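Fenmont Library to Extend Evening Hours

The Fenmont Public Library will stay open until 8 p.m. on weeknights beginning in September, following a review of how residents use the building after work. The change applies to the main branch on Judgate Street and to the Barrios branch, which now closes at 4 p.m.

Both locations will keep their current weekend schedule. Two study rooms at the main branch may be reserved in advance, for up to two hours per visit - a library card is required.

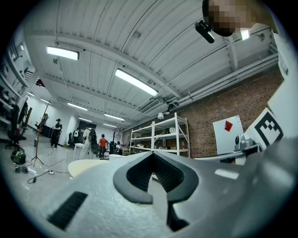 A white hand-held device with a dark gray finger pad.

Book drops will remain open at all times. Updated schedules will be posted at each entrance in August.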